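Reusing a large grey bin for mixed small items - worn floor, drain holes, residue on the wall

Asked by Karim Abu Hammour
Category: Storage and containers
Viewed 1,128 times
3 answers

I have taken over a large rectangular grey bin from a workshop that was being cleared. It is plain grey, with angled corners, and I would like to keep it on a table as a catch-all for small mixed things: stationery, children's toys, kitchen odds and ends, small boxes. Nothing heavy and nothing wet.

Three points I am unsure of.

1. The floor of the bin is scuffed and has gone pale in patches. Dust settles into these patches and a dry cloth does not lift it. Is the surface worn through, or is it only marked?

2. There are small round holes in the floor. I assume they are for drainage. Should they be closed? I have lost one drawing pin through a hole already.

3. Light items do not stay where they are put. If the bin is pulled along the table everything ends up at one side, and the small things go underneath the large ones.

The bin has no label or moulded mark that I can find, so I cannot look up the material. The person who gave it to me thought it came from Ghanem but was not certain. I have a bottle of Cundora general cleaner and do not want to buy anything stronger unless it is needed.

Answer 1 - Hala Chamoun
Marked as accepted

Taking your points in order.

Floor. Pale patches on a dark grey moulded surface are nearly always abrasion. The top skin has been roughened by things sliding over it and it scatters the light differently. Run a fingernail across the boundary of a patch. If you feel no step, the loss of thickness is negligible and the bin is sound for light storage. The dust holds because the surface is rough. Use warm water with a little of the cleaner, a soft nylon brush, small circles, then rinse and stand the bin on end to dry. Do not use a scouring powder. It will make more of the same.

The patches will still be visible afterwards. If the appearance matters, lay a liner. I cut mine from ribbed drawer matting, which comes on a roll and can be trimmed with scissors. Cut it 5 mm short on each side so that it lies flat, and notch the corners to follow the angles.

Holes. A liner covers them. If you prefer no liner, use push-in blanking plugs. Measure the hole with a drill bit shank and buy the matching size. Do not fill them with glue or sealant, which usually peels off this type of surface, and you may want the drainage back if the bin is ever used outdoors.

Contents moving. The ribbed liner deals with part of this. For the rest, sort by size before anything goes in:

Under 50 mm (small figures, caps, pins, clips): lidded tubs, placed inside the bin.
Long and thin (pens, brushes, spoons): an upright pot or a narrow tray along one wall.
Staplers and similar tools: flat on the floor of the bin, never on top of toys.
Boxes: against a wall, on edge if they are rigid.

Mixed contents without tubs will always migrate, whatever the bin is made of.

Comment from Karim Abu Hammour: No step at the edge of the patches. Thank you. I will try the matting.

Answer 2 - Sawsan Hijazi

just put a towel in it. works fine, wash it when it gets dirty

Comment from Dima Haddad: A towel bunches up under anything with corners and small items disappear in the folds. Acceptable as a short-term measure.

Answer 3 - Dima Haddad

I agree with the accepted answer on abrasion and on plugs. Two additions.

First, check for residue on the walls before fitting a liner. Second-hand bins often carry paint, tape adhesive or label backing. Mine has a white band with a ragged lower edge, plus dark scratches and flecks where it meets the grey, and a faint reddish-orange smudge on the surface as well. I tested the band with warm soapy water only, on a small area, and left it alone after that. Solvents can soften some plastics, so if you do not know the material, test underneath first and wait a full day.

Second, I would not sort by size alone. I sort by who needs the item. Toys and stationery in the same bin means the stapler gets handled by whoever is looking for the dinosaur. I now keep two Sestora tubs of 300 ml for toys and one pot for pens and brushes, and the stapler lives in a drawer.
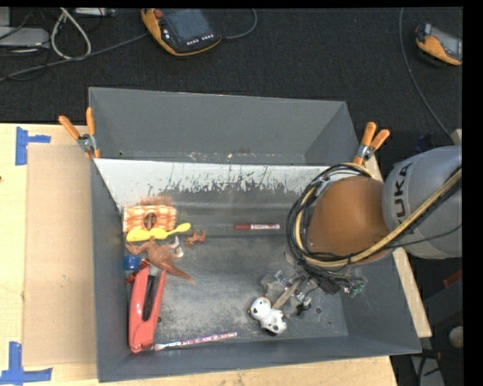
My bin before sorting: mixed items along the left side, worn floor, no liner.

The yellow spoon-shaped piece went back to the kitchen. The orange and white patterned box is the right shape to stand against a wall as a divider, and the blue cap went into a tub with the small figures.

For matting, the open-weave kind sold for tool chests grips better than the smooth kind but collects crumbs. If the bin is near food use the smooth one.

Comment from Hala Chamoun: Agreed on solvents. I should have said that.

Comment from Abla Azar: Does the crease across the inside matter? Mine has one too and I wondered if it would split.

Comment from Dima Haddad: Press on either side of it with your thumbs. If it does not open or turn white it will carry light items. I would not load it with tins.

Was this page helpful? Yes / No
Related: Removing label adhesive from storage tubs - Choosing drawer matting - Blanking plug sizes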